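Croissant lamination at home: notes on butter temperature

26/10/2019

The last post on this blog dealt with flour. Several readers wrote in to say that their flour was fine and their butter was the problem. I went back through my notebook and found the same thing in my own results, so this post is restricted to butter and what happens to it between the refrigerator and the third fold.

The recipe is the one I have used since December. Strong white flour, whole milk, a little sugar, salt, instant yeast, and 228 g of butter for the block. The dough gets three single folds with a rest after each. I have not changed any of those values while testing, apart from the butter itself.

Lamination works only if the dough and the butter bend together. If the butter is too cold it cracks into plates under the pin, and the plates leave gaps where there should be a continuous sheet. If it is too warm it smears into the dough, and the baked result is closer to a dinner roll with a greasy base. The usable range between these two failures is narrow, and it depends on the butter. A higher-fat butter stays flexible when cold. Ordinary stick butter has more water in it and goes from brittle to soft with less warning.
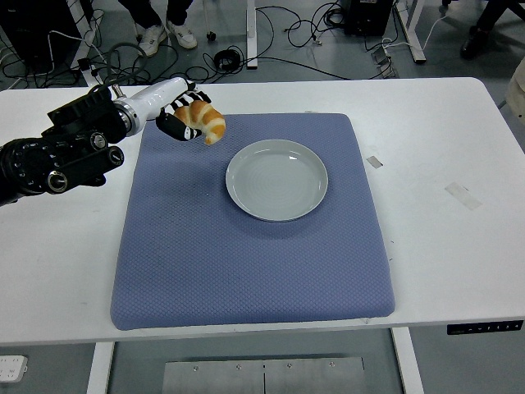
Can the butter block be made the day before?
It keeps well overnight if wrapped tightly, but it has to be brought back to a bendable state before it goes into the dough. Leave it on the counter, then tap it along its length with the pin until it flexes over the edge of the bench without splitting.

The bend test has replaced the thermometer for me. I own a probe, a Nusley, and it reads correctly, but the center of a thin slab of butter and its corners are rarely at the same temperature. Corners warm first. Bending the slab at the middle and then at one corner tells me more than a single reading.

Resting time is the other variable. Most printed recipes give 30 minutes between folds. My kitchen is at 70 degrees Fahrenheit for most of the fall, and at that temperature 30 minutes in the refrigerator is enough for the dough to relax. In summer it was not, and I lost two batches to smearing before I lengthened the rest to 45. Najwa Kassab, who taught the evening class where I learned this, puts the dough in the freezer for the first ten minutes and the refrigerator for the remainder. I have tried it. It works for the first two folds, but on the last one the outer layers stiffened before the middle did and I got cracks along both long sides.

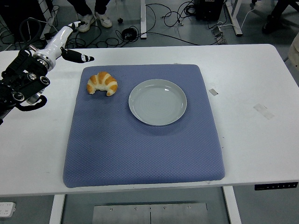
Cracks at that stage can sometimes be saved. Let the packet sit on the counter for five minutes, press it lightly with the pin at even intervals, then roll from the middle outward. Do not flour heavily -- loose flour between the layers keeps them from sealing at the fold, and it shows up later as dry streaks.

Proofing has its own butter limit. I keep the shaped pieces under 80 degrees, well below the point where the layers start to leak. A puddle on the tray before baking means the proof was too warm, and nothing done in the oven will put it back.

Next on the list is a batch with cultured butter, same weight, same folds. Ayana Araya has asked me to try the dough with half the sugar as well, but that will have to be a separate test.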